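**FOR IMMEDIATE RELEASE**
March 2019

# Guravero opens a free court companion service in Flesidcombe

Hi, I'm Marloes Verstraete, and I run Guravero. I've been asked to keep this press release short and formal and I'm already failing at the second part, so bear with me!

Starting this month, anyone in Flesidcombe who has to give evidence in a domestic abuse case can ask us for a court companion. It's free, it's open to victims and witnesses alike, and you don't need a lawyer or a police officer to refer you. You call or write, we find you a person, and that person stays with you from the parking lot to the witness room and back out again.

I've wanted to do this for years. My first job after college was at the front desk of the Grandcombe courthouse, and I spent a lot of mornings pointing frightened people toward a hallway where they'd sit by themselves for hours (sometimes across from the very relatives they were dreading). I could tell them where the restroom was. I couldn't sit with them, and that bothered me more than I ever said out loud at the time.

So what does a companion do? Mostly the ordinary stuff. They'll show you the courtroom ahead of time if the court allows it, so you know where you'll stand and where everybody else will be. They'll explain what words like "adjourned" and "arraignment" mean. They'll bring a phone charger and a granola bar, and if you want to talk about your dog for two hours, they'll talk about your dog. 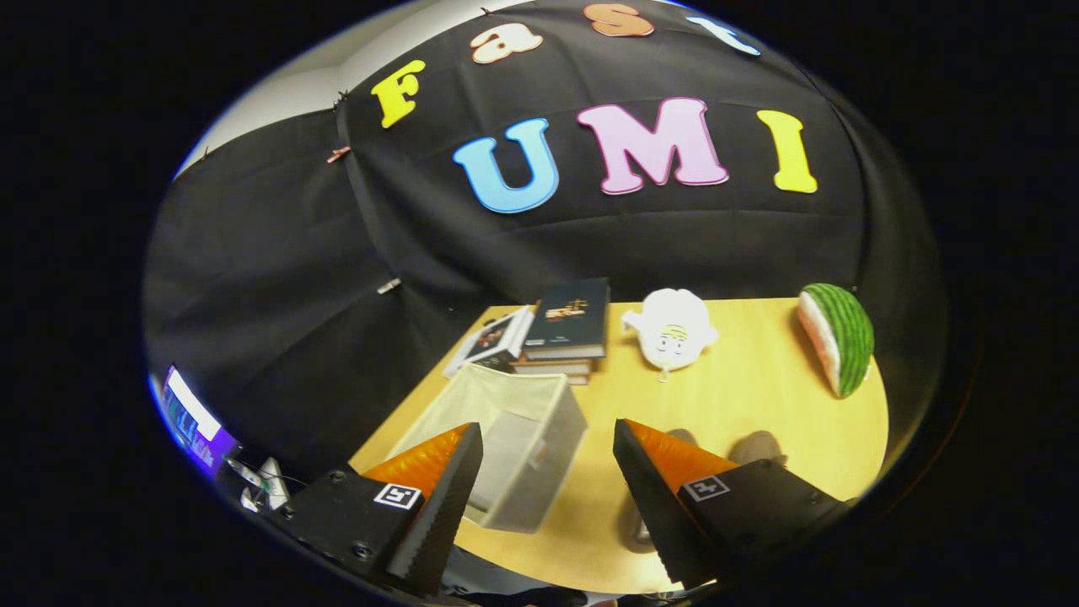

They won't give legal advice, and they won't go over your evidence with you. I want to be really clear about that, and so do the prosecutors and defense attorneys I've talked to! A witness has to tell it in their own words, and our people are trained to steer the chat somewhere else if it drifts toward the case.

We have 14 companions ready to go. Each of them has done 80 hours of training, and that includes time in open court just watching and listening. The training was put together by Larasati Mandagi, who worked with crime victims in Grandcombe before she joined us and who has more patience than anyone I know.

"People worry that they'll say something wrong or cry in front of strangers," Larasati told me when I begged her for a quote. "I tell them crying is fine, and you can ask for a glass of water or for the question again. Judges hear that every day."

We've also printed 2000 copies of a small booklet called *Your Day in Court*. It's six pages, plain English, with space at the back for the names and phone numbers you'll want on the day. You'll find it at the Flesidcombe library and at the courthouse information desk, and we'll mail you one in a plain envelope if that's safer.

In July we hope to add Grandcombe, and I'd love to hear from people there who might want to train as companions. You don't need a background in law. You do need a clean background check and some free weekday mornings.

If you're in danger right now, please call 911 first. We're here for the court part, and we'll be glad to help whenever you get to it.

**Media contact:** Marloes Verstraete, Guravero, Flesidcombe. Interviews are welcome, but please don't ask our companions about individual cases.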